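I caught Marisol Fitzsimmons at the end of a shift, when she finally had a brew in her hand. She does the buying for Garow, a small outfit that sorts and folds clothes, and I wanted to know what she'd learned from a year of shopping for grippers.

"Start with the trousers," she told me. "Everyone sends you a quote built on boxes. We've got jeans, and jeans on top of other jeans – ask them about that first."

Her first quote, from Bralteck, looked lovely until she got to page 3.

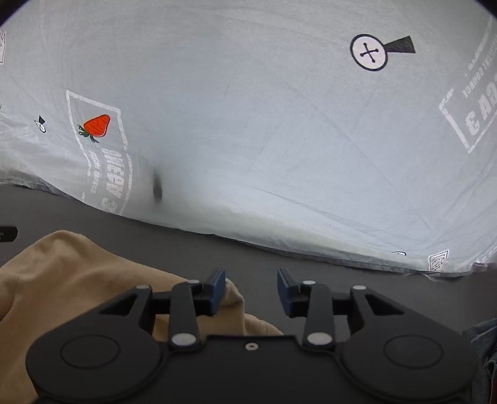 "The fingertips weren't in it!" she said. "You get the body and the arms, and then the pads are extra, and they wear out. I'd put nothing by for pads." She now keeps a line of £274 a quarter for spares and guards it quite fiercely (I asked if she ever dips into it and got a look).

Theano Gavalas, who runs the floor, had joined us by then and wanted to talk about hand-held tools. He'd pushed for 2 of them before any arm was ordered, so that people could try the work themselves with the same sort of jaws.

"You learn so much from one afternoon of picking up a waistband," he said. "It's fiddly. I went back and changed half our list." 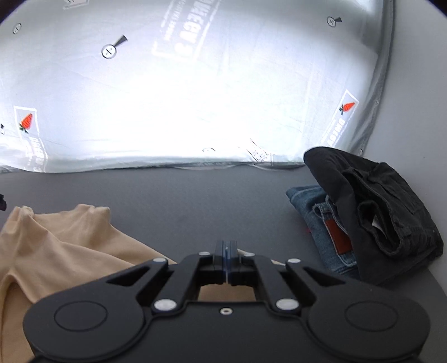
The Tzavaras quote went in the bin after that, and Omberg were asked to price again with slimmer fingertips. Marisol reckons the second price was fairer, though she still had to chase them for delivery, which came to over £500 and was hiding in a footnote.

So when's the arm coming? "November, if they sign off the training days," she said. "I've asked for those in writing."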